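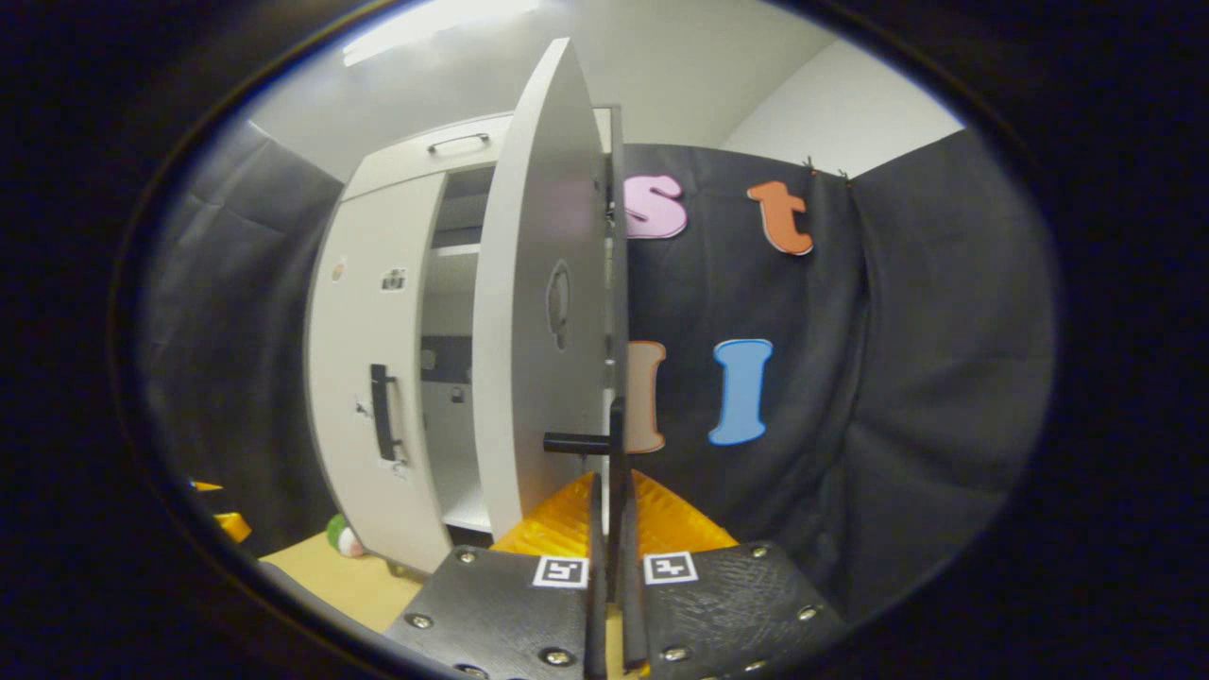
6/3/19
Windudside, back room. White two-door cabinet, ticket 3024.

Ticket says "doors rub, left one won't stay shut, please look at shelves too." No name on it. Started after the morning bench work was put away.

Checked before touching any screws:

Opened and closed each door by itself, then both together. Right door swings free until the last bit, then catches the left door along the meeting edge. Left door closes on its own but creeps open again if the right one is opened fast. Drawer above is fine. It runs straight and the silver bar handle is tight at both ends. Left it alone apart from wiping the front.

Floor under the cabinet slopes toward the wall. Put the short level on top, front to back, then side to side. Front to back is off by a little and I don't mind that. Side to side was off more, low on the right. Most of the rubbing probably comes from there and not from the hinges, so I did the feet first.

Feet. Took the toe strip off (it clips on, no screws) and found one foot wound all the way in and not touching the floor at all. Wound it down until it took weight, then two more half turns. Level again, good side to side. The strip went back on with some persuasion, one clip is cracked. Taped the clip. Need a new one from Plarkach if they still do them for this line. The cabinet is an old Flodholm and the last two times I asked them for small parts they sent the wrong generation, so give them a measurement along with the name.

With the feet done the doors were already better. The rub was gone over the top half and still there at the bottom.

Hinges, right door. Upper and lower both looked at. Upper one tight. On the lower one the plate screw turned a quarter before it bit, and the hole behind it is tired. Took the screw out, packed the hole with two matchsticks and wood glue, trimmed flush, went and had coffee, put the screw back by hand. Did not use the driver on it and please nobody use the driver on it later. It's 16 mm board and there isn't much there to hold a screw the second time.

Side adjustment on the lower hinge: one full turn out. Depth: left as it was. Height: the door had dropped slightly, lifted it at the upper plate and nipped it back up.

Hinges, left door. All tight. Gave the side adjustment half a turn to even out the gap in the middle. The gap now looks the same from top to bottom to my eye. I did not get the feelers out for it.

Creeping. After the feet and hinges the left door stays shut when the right one is opened at a normal speed. If you yank the right one, the left still moves a bit. I think it's air. There was a magnet catch in the parts drawer and I thought about fitting it, then decided to leave the door a week and see. Kyu-ri came by at this point and said she would sooner have a door that moves a little than another lump of metal to catch her sleeve on. Fair enough. Magnet back in the parts drawer, in the bag marked CATCHES.

Handles. The tall black bar on the left door was loose at the bottom fixing. Tightened from behind. The thread is fine, it had just worked back over time. A drop of the weak threadlocker on it. Checked the short black one too, that was tight.

Finger hole. The oval cutout has a rough place on the inside of the rim, you can feel it with a fingertip. Took it down with fine paper wrapped around a pencil. Did not paint it. There is a touch-up pen somewhere in Windudside, last seen with the Majimbun stuff, and if it turns up the rim could have a coat. Not urgent. 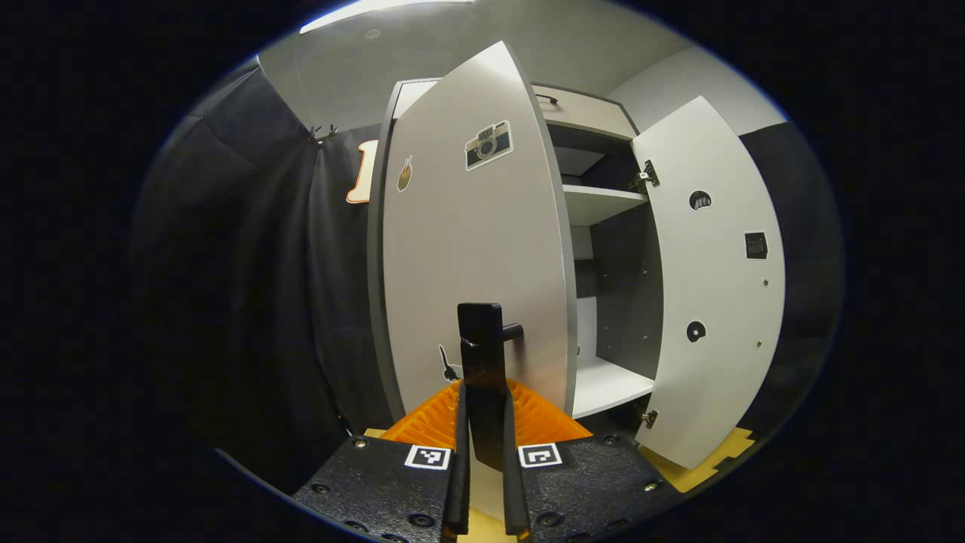 Cabinet with both doors open. White shelves, dark gray back panel, stickers still on.

Stickers. The ticket doesn't mention them and I am not taking them off. The vintage camera one is on well. The little one with the drink and straw sits near the door's edge, so keep an eye on it when wiping down, wipe away from the edge and not toward it. The round black ones and the grid one on the right door are fine where they are. Kyu-ri wants the key-shaped one (or tool, we didn't agree) left where it is even though it's at shoe height. Noted.

Small screws on the right door. There are a few tiny ones in the face, near the grid sticker and lower down. They don't do anything that I can find out. My guess is an old rack or a hook rail was fixed there. I tried one with a hand screwdriver and it came out clean, short, no plug behind it. Put it back in. If we take them out we have holes to fill, and if we leave them we have three little heads to wipe around. Leaving them. If somebody wants a rail on that door for the Majimbun cables, look at whether the old positions suit before drilling new ones.

Shelves. The upper one rocked. One of the pins was a different type from the rest, thinner in the shank. Swapped it for a proper one from the jar. No rock now. The lower shelf sits flat. Both wiped with soapy water, then plain water, then a dry cloth. There was a sticky ring on the lower shelf from a can of something, and it took isopropyl in the end.

Pushed down on the upper shelf with both hands at the middle. It gives a little, comes back. I wouldn't put the heavy clamps on it. Heavy things go on the lower one or, better, on the floor rack by the door.

Back panel. The dark panel had come out of its groove at one bottom corner, you could push it and hear it click. Two panel pins through the back would be the right way to do it but that means pulling the whole cabinet off the wall. Pressed it home from inside and ran a thin bead of clear adhesive along the corner. Left the doors open while it set. If it pops again, do it properly.

What goes where, agreed with Kyu-ri Sung after lunch:

Upper shelf: tape, labels, marker pens, the box of gloves, the two small scales in their cases.
Lower shelf: glue, fillers, the tub of sanding blocks. Solvents do not go in this cabinet, they go in the metal one in the hall. This came up last year and it came up again today.
Drawer: pencils, rulers, knives with the blades in. Spare blades in the tin.
Bottom: Majimbun boxes, labels facing out, no more than two high so the shelf above can still be reached into.

She asked for the glue to be on the upper shelf as she uses it more than the tape. I said try it this way for the week and swap if it's annoying. No strong feeling about it.

Doors and the walkway. With the right door fully open it stands out into the path from the bench to the sink. We measured what is left between the door edge and the bench corner and it's 80 cm. Enough to walk through, tight with a tray. Suggest we get in the habit of closing that one. I thought about moving the bench instead, but the outlet is behind it and the lead is already stretched.

Parts used:
1 shelf pin (jar)
2 matchsticks
wood glue, a smear
threadlocker, one drop
clear adhesive, thin bead
fine paper, one small piece
tape for the clip

To get:
toe strip clip, Flodholm, old type. Take the cracked one along to Plarkach, don't describe it over the phone.
a few more shelf pins, the jar is getting low
new bottle of isopropyl

Still open:
Left door movement, check after a week of normal use.
Lower hinge on the right door, check that the packed hole is holding. Try it by hand, gently. If it turns, tell me and don't tighten it.
Back panel corner.
Touch-up pen for the rim of the cutout.
Who wrote the ticket. I'd like to tell them it's mostly done, and ask whether "look at shelves too" meant the rocking or something else I haven't seen.

Later, same day. Went past and tried both doors again. Right door closes with no rub. Left door stayed put four times out of five, and the fifth I was pulling harder than I needed to. The adhesive in the corner has skinned over but I wouldn't lean on it yet. Kyu-ri has put the tape and the gloves in already. The Majimbun boxes are still on the bench and can wait there until the corner is hard.

Ticket 3024 left open, moved to the "check again" pin on the board.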